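So the Lelham library finally got its new reading list for kids and teens up on the wall, and I've been grinning since Sunday. There are 23 books on it this year, nearly all of them historical adventures, and the one everyone is fighting over is *The Salt Road to Okness* by Evangelia Sfakianakis. I was number 40 on the hold list. Forty! For a middle-grade novel about a girl who hauls salt!

I caved and bought a copy, and then I read the whole thing in one afternoon (sorry, laundry). Our heroine, Tilde, is eleven and has been sent over the mountains with her uncle's mule train. He gets sick at the second pass, and she has to bring the animals down by herself before the snow closes the road. There's a mule named Bishop who bites people. I would read a whole separate book about Bishop.

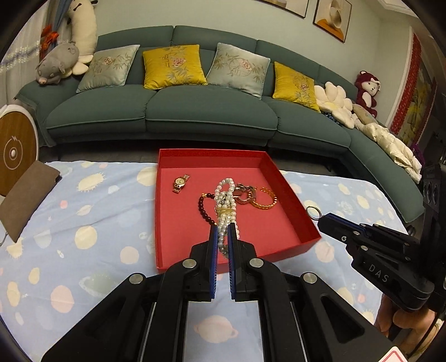 Cushions in green and yellow on the long green sofa.

The news part, which I should probably get to, is that Sfakianakis is coming to town! She'll be at Alexiou Books in November for a reading and a signing, and Ourania Mavromatis at the shop told me they're only setting out 20 chairs up front for the kids. Grown-ups stand in the back. The reading starts at 6:30 in the evening, doors at six, and it's free, though you do have to put your name down at the register.

I asked Ourania what the author is going to read and she wouldn't say, but she did let slip that it's from the second book. There's a second book! It's called *Vesetlow*, after the town Tilde is trying to reach in the first one, and it picks up the following spring. No release date yet that I could get out of anybody.

Danylo Sirko, who runs the Saturday story hour at the library, is a little less gone on the first one than I am. He thinks the middle drags and that the uncle is sick for far too many chapters. Fair enough -- I did skim a bit around page 157, where they spend forever arguing over a bridge toll. But the river crossing right after that had me holding my breath, and his own story hour kids have been asking him for it by name, so there.

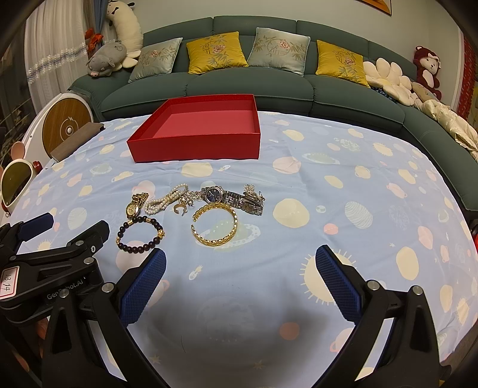
Gold watch, pearls and a crescent-moon pendant with an open red box.

If you're wondering about ages, the list says nine and up. I'd go along with that, with one warning: an animal dies (it isn't Bishop). My friend Magdalini Liapis read it out loud to her seven-year-old and had to stop for a long hug and some toast. They did finish it, though, and now he wants a mule.

The library has ordered more copies and the hold list is still open, so go ahead and add yourself. You can have mine once my sister brings it back.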